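Robot club back at it in December

The Stavudby robotics club has its simulated house up and running, and students are now coding a two-armed robot to work its way around the rooms. Door handles first, then tables. Team Jillow has logged 291 practice runs so far, goal is 300 before break.
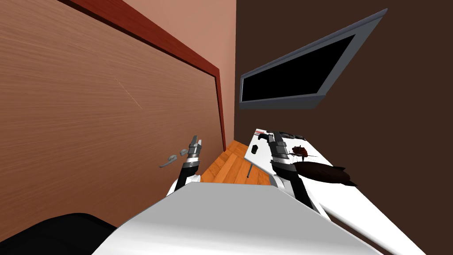 Left gripper beside the door handle, right one over the white table, in the club's simulator.

"The handle is the hard part," said club lead Dewanti Pasaribu. "Everbody wants to skip to the table."

Teams Bevari and Ng run next. Demo night at 6, library, free. Bring a laptop if you wanna try it.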